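Ticket 302: Duplicate claims rejected after plan change
Product: Gamus Claims, clinic edition
Opened by: Jihad Salameh, billing, Gruritz Surgery
Assigned to: Cirilo Ibarra
Priority: Medium
Status: Closed

Jihad Salameh, 09:14
Since the July update, claims for patients who moved from the Jaidee basic plan to the Jaidee family plan are coming back as "duplicate, already paid". They have not been paid. I have 5 of them so far, all physiotherapy. Resubmitting gives the same result. Claims for patients who stayed on one plan go through as normal.

Cirilo Ibarra, 09:50
Thanks. Please send the reject code and the member number format for one old and one new policy. Leave out patient names. Also, are you sending in batches or one at a time?

Jihad Salameh, 10:22
Code is 900 on all of them. Old policies are eight digits, new ones are the same eight digits with an F on the end. We send in batches, set to a maximum of 500 lines. Files attached.

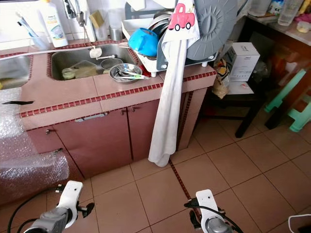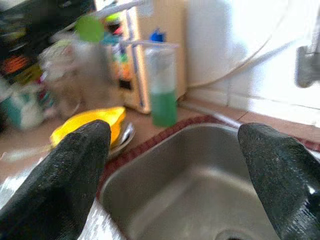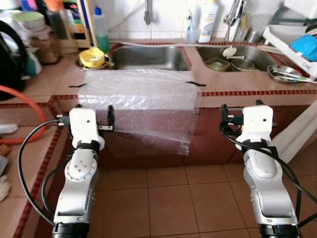

Attachments: 3

Cirilo Ibarra, 11:35
I can repeat the fault on the test system. The export cuts the member number to eight characters, so the F is lost and the insurer's side matches the claim to the closed policy. If there is an earlier claim with the same treatment code, it comes back as a duplicate.

Please try this:
Go to Settings, Payers, Jaidee.
Change "Member number length" from 8 to 9.
Save, then log out and back in.
Resubmit one claim only. Don't send the whole batch yet.

Jihad Salameh, 12:08
The length field is greyed out for me.

Cirilo Ibarra, 12:15
You need the practice admin role for that screen. I've changed it from our end. Log out and try one.

Jihad Salameh, 13:40
Sent one. Accepted, no code 900. Can I send the other four?

Cirilo Ibarra, 13:46
Yes. Use "Correct and resend", not "New claim", or the old rejects will stay on your ageing report.

Jihad Salameh, 15:20
All accepted. Two old rejects still show on the report.

Cirilo Ibarra, 15:31
Those clear when the overnight job runs. Passed to the Gerow export team as a bug, as the update reset the field to 8. Closing this one. Reply here if the two lines are still showing tomorrow and it will reopen.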